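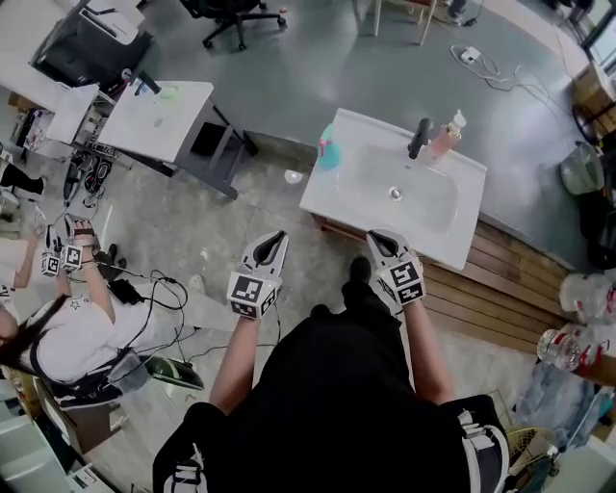

Beca Maddocks reports that the left gripper kept closing in the log for two seconds after she had let go of the trigger, and that the only sign of it at the station was a marker cube that had turned slightly on its mount. Her report led to the revision of this section. Operators who have worked from an earlier printing should read it again in full before their next session.

Section 7. Faults and Safe Stopping at Sink Stations

7.1 Scope

This section applies to all Voyle hand-held grippers used in pairs at a sink station, and to the Tasum recorder to which they report. It covers loss of tracking, jaw lag, cable faults and contact with water. Faults in the recorder's power supply are covered in Section 9.

Each gripper is located by the printed patterns on its marker cubes. If a cube moves on its mount, the recorder continues to accept data, and the position it stores will be wrong. No alarm is given for this fault. The operator is therefore the first check.

7.2 Before Starting

1. Switch on the recorder and wait for the status line to read READY.

2. Hold each gripper by the handle and press lightly on every face of its marker cubes. A cube must not turn, tilt or click. Do not press on the printed patterns with a fingernail or tool.

3. Open and close the jaws fully three times. The jaw reading must return to zero each time.

4. Check the floor on all sides of the station for at least one full step. Move shoes, bottles, bags and loose cables out of the operator's path.

5. Turn the faucet off and confirm that it does not drip. Wipe the rim of the basin dry.

6. Confirm that any second operator working nearby knows the session is about to begin.

CAUTION: Cables that cross a walkway must be routed along the wall or covered. A power adapter must never be left on the floor within reach of splashes.

7.3 Stopping a Session

Use this procedure for any fault listed in 7.4, and whenever the operator is in doubt.

1. Say "stop" in a clear voice so that others in the room can hear it.

2. Open both jaws and release whatever they are holding into the basin or onto a flat surface.

3. Draw both grippers back from the sink and hold them level, jaws pointing away from the body.

4. Press and hold the end key on the recorder until the status line reads HELD.

5. Place the grippers on a dry surface. Do not rest them on the rim of the basin, on the faucet or on the floor.

6. Leave the recorder switched on. The fault record is lost if power is removed before the file has closed.

NOTE: A session in HELD status may be resumed only by the person who stopped it or by the shift lead.

7.4 Fault Codes

Code 25 – Marker not found
The recorder has lost one or more cubes. The usual reason is that a hand, a sleeve or the faucet has come between the cube and the camera. Bring the gripper back into view and hold it still. If the code does not clear, stop the session and clean the patterns with a dry cloth.

Code 704 – Jaw reading late
The recorded jaw position is behind the actual one. Stop the session at once. Do not try to clear the fault by squeezing the trigger repeatedly, as this adds false closures to the file. Proceed to 7.5.

Code 2 – Cable open
Contact has been lost at the plug or within the cable. Stop the session and inspect the cable along its whole length. A cable that has been stepped on, pinched under a chair wheel or bent sharply at the plug must be replaced. Tape is not an approved repair.

7.5 After a Late Jaw Reading

1. Complete the stopping procedure in 7.3.

2. Mark the file as SUSPECT. Do not delete it.

3. Unplug the affected gripper and examine the plug for bent pins or moisture.

4. Check the marker cubes again as in 7.2, step 2. In the case reported above, the late reading and the loose cube were found together – a knock against the basin is the likely source of both, though this has not been confirmed.

5. If a cube is loose, tag the gripper and remove it from use. Cubes must be refitted at the Flivum service bench, where the mount can be measured. Refitting by hand at the station is not permitted.

6. If no cube is loose, reconnect the gripper and repeat the jaw check. A second late reading requires that the gripper be removed from use.

7. Record the gripper number, the fault code and the name of the operator in the station log.

7.6 Contact with Water or Cleaning Products

The jaws may be wiped with a damp cloth. The handle, the trigger and the marker cubes may not. Keep spray bottles and soap dispensers closed while a session is running unless the task sheet calls for them.

WARNING: If water enters the handle, do not touch the plug while the recorder is on. Switch off the recorder at the wall, even if the fault record will be lost, and then disconnect the gripper. A wetted gripper must not be returned to use until it has passed inspection.

7.7 Service Interval

The trigger spring and jaw cable are to be replaced after 3,000 recorded closures. The count appears on the recorder under Onus, Service, Closures, and must be reset by the service bench when the parts are fitted. Grippers with no readable count are to be treated as due.

This section takes effect on 1 June 2024 and replaces all earlier printings of Section 7.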